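Trindum Wooden Block Set, Large

Item 119-L
Made by Julis for Redcombe School Supply

The Trindum large set has 108 pieces in 21 shapes, cut from beech and finished with water-based color or left plain. It is sized for children aged three and up and is meant for classrooms, waiting rooms and home playrooms. All the pieces share one base unit of 40 mm, so two small cubes match one double and four doubles match one long plank.

Edges are rounded on every piece. The color is a stain, which lets the grain show, and it will wear on the corners before it wears on the faces. Plain pieces can be sanded lightly with fine paper and used again. Stained pieces should only be wiped with a damp cloth and dried the same day.

What comes in the set
Cubes, doubles, planks, pillars, half-rounds, arches, two sizes of triangle, slotted bases and flat tiles. A printed sheet inside the lid shows every shape at full size, for checking the set at cleanup.

Storage
The set ships in a lidded carton. The Cruickshank rolling bin (sold separately) holds the whole set with room for a few extra planks. Blocks should be kept off cold concrete floors and away from radiators. Beech moves a little with the seasons, and a slot that feels tight in August will usually loosen by November.

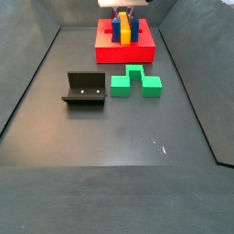 Vasylyna Antoniuk wrote to us that her set has been in daily use for two school years and the only pieces she has had to replace are the thin tiles, which get stepped on. She would like them sold in their own bag. She also found that the children build longer when half the set is put away and swapped every few weeks.

Tiles are now available separately under item 119-T, in plain only. Other shapes can be ordered by the piece. Use the letter code on the printed sheet and allow two weeks.

Choosing a size
The large set is enough for four to six children building at once. For one or two children at home, the small set has the same shapes in smaller numbers and fits on a bookshelf. The two sizes can be mixed freely. Sets made before the change to the 40 mm unit will not line up with current ones, so please measure a cube before ordering add-ons.

Shipping and returns
The large set weighs roughly 21 pounds packed and ships by ground only. Returns are accepted on unused sets in the original carton. If a piece arrives split or chipped, send us the letter code and a short note and we will mail a replacement. There is no need to send the damaged piece back.

Questions about school orders go to Liudmyla Dovhaniuk at the Redcombe order desk, mornings until noon.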